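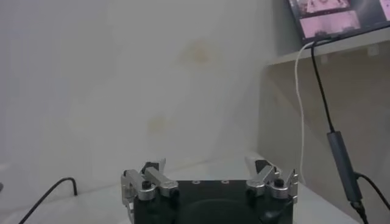 When can the public see the robots at Bimum's Sandoval workshop? Doors open at 10 a.m. on the first open day in June, and the last demonstration starts at 4 p.m.

SANDOVAL — Bimum, the robotics workshop best known to its neighbors for taking up parking, will let those neighbors in this June. Admission is free. There are 100 places for each half of the day, and the parking situation has not improved.

The program is lunch, at robot speed. A two-armed machine works at a table with an electric steamer and a plate of steamed buns, a job most visitors could do while on the phone. Bimum has spent 616 hours of practice on it.

"People come in expecting the future, and the future is being very careful with a bun," said Nayeli Tlapale, who runs the demonstrations. "Some of them find it restful."

Each session lasts 40 minutes, including questions. Children are welcome and usually ask the hard ones. 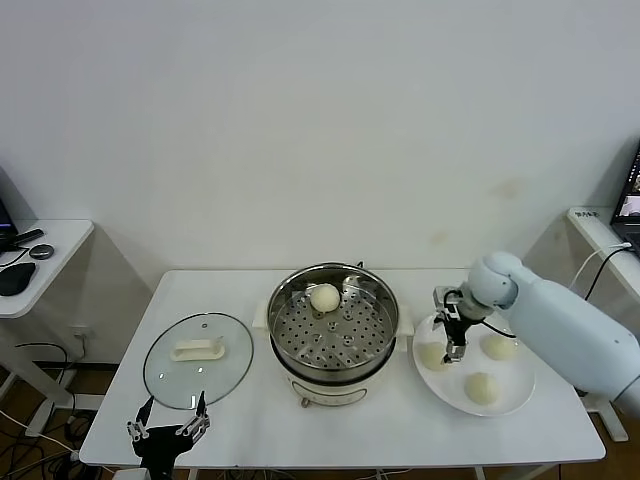
Wenceslao Cuautle, asked after a preview session whether he would have the robot in his own kitchen, replied that he would, provided it started dinner the night before. He added that his own buns come out worse and he has never drawn a crowd.

Visitors may not feed the robots or be fed by them. Buns for human consumption will be sold at the front desk by Arnico, the bakery next door, and are steamed by a person.

Places can be reserved at the Bimum front desk or by phone. Press inquiries go to Marion Urquhart, who would prefer email.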